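3.2 Small accessories and where they end up

Of the 152 households in the Jutbridge sample, most kept jewelry and watches in more than one place. Respondents were asked to show us the spot where they put these items down at the end of the day, and then the spot where they believed the items belonged. The two matched in fewer homes than we expected. Bathroom shelves, bedside mats and the tops of dressers were the usual landing places, often shared with toiletries.

Chains and bracelets caused the most trouble. Once several are put down together they catch on each other, and a watch left among them adds a strap and a buckle to the tangle. Figure 3 shows a pile of this kind, with chain links, looped bracelets and a black wristwatch lying together on a pink mat. 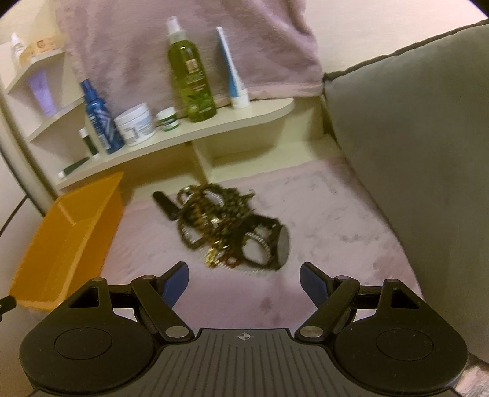
Figure 3. Jewelry and a wristwatch on a soft mat, with an orange tray to the left and a shelf unit behind.

Sorting time depended more on the number of chains than on the total number of items. In the Kutumis subset, respondents spent roughly 8 minutes on a mixed pile, and several gave up before the last pieces were free. Rings and earrings were quick to pick out and were usually handled first. Open trays were common, but many people used them for whatever was in their hands at the time, so keys and hair ties turned up in them too. We return to tray use in Section 4.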